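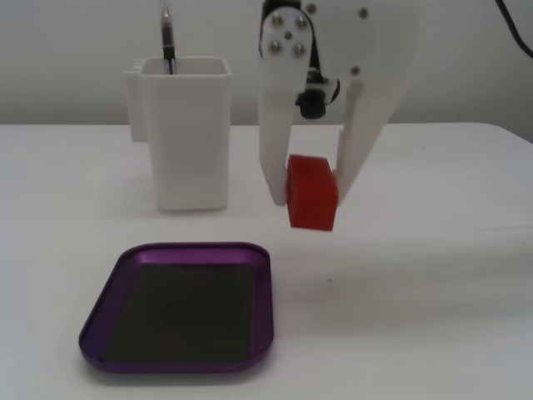

Der kleine rote Klotz, knapp über der Tischplatte.

Tag der offenen Tür im Gewerbegebiet, und ich war natürlich wieder viel zu früh da. Halb zehn, das Tor noch zu, dafür stand schon eine Schlange von Leuten mit Stoffbeuteln davor, die offenbar wussten, was sie taten. Ich hatte keinen Stoffbeutel dabei. Merkt euch das für nächstes Jahr, denn bei Stuvudwood gibt es die Reststücke umsonst, und zwar nur, solange der Vorrat reicht (er reichte bis kurz nach elf).

Aber von vorn. Stuvudwood macht Schneidbretter, Hocker und seit ein paar Jahren auch Treppenstufen, alles aus Esche und Buche, und einmal im September machen sie die Halle auf. Die Nachbarn ziehen mit: Andreadis, die Olivenöl importieren, und die Rösterei Stotico gleich um die Ecke. Man läuft also mit einem Kaffee in der Hand von der Bandsäge zum Ölfass und wieder zurück. Mir gefällt sowas ja sehr!

Durch die Holzhalle hat uns Tahira Janjua geführt, die dort in der Trocknung arbeitet und eine herrlich trockene Art hat (das Wortspiel macht sie selbst, und zwar gleich zur Begrüßung). Die Bretter liegen erst draußen unter Dach und kommen dann in die Kammer. Ich hätte gedacht, man dreht da einfach die Heizung auf, fertig. Von wegen. Zu schnell getrocknetes Holz reißt, erst innen, wo man es nicht sieht, und dann sägt man drei Tage später ein Brett auf und kann es verfeuern. Sie hat uns so ein Stück herumgegeben, von außen tadellos, innen wie Wabenkäse. 300 Bretter haben sie im ersten Winter so verloren, damals noch mit der alten Kammer. Ein älterer Herr neben mir hat daraufhin sehr lange genickt, der hatte wohl auch schon seine Erfahrungen gemacht.
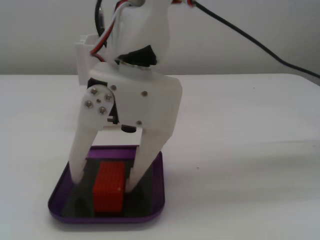
Lila Schale auf weißem Tisch, von oben kommt der Greifer.

Nach der Trocknung ging es weiter zum Hobeln, und da wurde es laut. Gehörschutz gab es am Eingang aus einem Eimer, und wer wie ich eine Brille trägt, kennt das Gefummel. Dafür riecht es in der Ecke so gut, dass ich am liebsten dort stehen geblieben wäre. Buche riecht übrigens fast nach nichts. Was so duftet, ist die Lärche, die sie für einen einzelnen Kunden nebenbei verarbeiten, Gartentore oder so, ich habe es wegen der Ohrenschützer nicht richtig verstanden.

Die Kinder durften hinten an der Werkbank Brettchen schleifen und ölen. Eigentlich für Kinder ab sechs, aber es standen genauso viele Erwachsene an. Ich auch. Mein Brettchen hat eine Delle, weil ich an einer Stelle zu lange geschliffen habe, und liegt jetzt trotzdem in der Küche unter dem Knoblauch.

Dann rüber zu Andreadis. Ölverkostung, fünf Sorten, aus kleinen Bechern, ohne Brot! Wer Brot nimmt, schmeckt nur Brot, hieß es. Man soll schlürfen, mit ordentlich Luft, und dann kratzt es hinten im Hals. Beim dritten habe ich so gehustet, dass mir jemand Wasser gebracht hat. Das Kratzen ist anscheinend ein gutes Zeichen. Ich habe eine Flasche vom zweiten gekauft, dem milden, und stehe dazu.
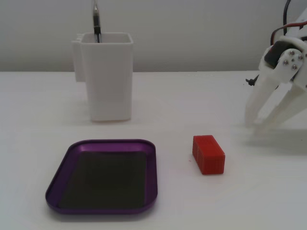

Hinter dem Lager haben sie ihre alten Blechkanister aufgereiht, ein kleines Privatmuseum auf einem Regalbrett über der Laderampe. Der Gründer hat die ersten 150 Liter noch mit dem eigenen Kombi über die Alpen gefahren, und der Kombi steht auch noch da, unter einer Plane. Fahren tut er nicht mehr. Mein Schwager hätte ihn vermutlich auf der Stelle gekauft.

Mittags wurde es dann richtig voll. Letztes Jahr kamen 2000 Besucher über den ganzen Tag, und dieses Mal fühlte es sich nach deutlich mehr an, zumindest an der Bratwurst. Tipp: Die Linsensuppe bei Stotico im Hof ist besser und man wartet keine zwei Minuten. Dazu gibt es den Hauskaffee, sehr dunkel, fast schon zu dunkel für mich, aber mit Milch prima. Die Röstvorführung beginnt zu jeder vollen Stunde, und man sollte wirklich pünktlich sein, weil der spannende Teil (das Knacken der Bohnen!) ziemlich früh vorbei ist. Ich bin beim ersten Mal genau in das Auskühlen hineingeplatzt und habe mich dann einfach eine Stunde später noch einmal hingestellt. 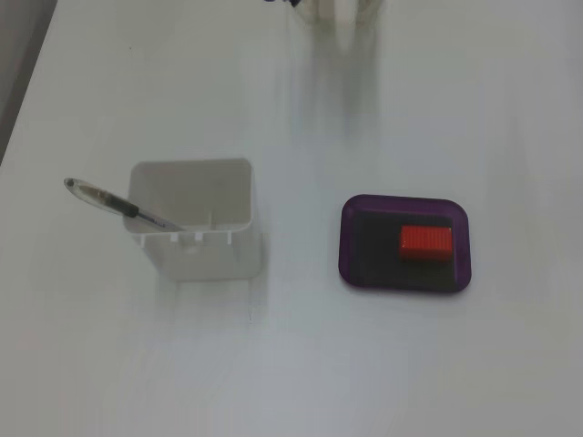
Zur Anfahrt noch: bitte nicht mit dem Auto. Die Wiese, auf der man parken soll, war nach dem Regen am Vortag eine einzige Rutschpartie, und ich habe mindestens einen Familienkombi gesehen, der geschoben werden musste. Der Pendelbus von Gosance fährt als Linie 558 vom Bahnhof bis direkt vors Tor, an dem Tag sogar kostenlos. Auf dem Rückweg war er allerdings so voll, dass ich mit einer Flasche Öl, einem Pfund Kaffee, einem Brettchen und einem Stück Wabenkäse-Buche im Arm stehen durfte. Das Stück hat mir Tahira am Ende geschenkt, weil ich so viel gefragt habe.

Der Werksverkauf bei Stuvudwood hat übrigens auch unter der Woche auf, dienstags ab 14 Uhr. Ich will noch einmal wegen eines Hockers hin.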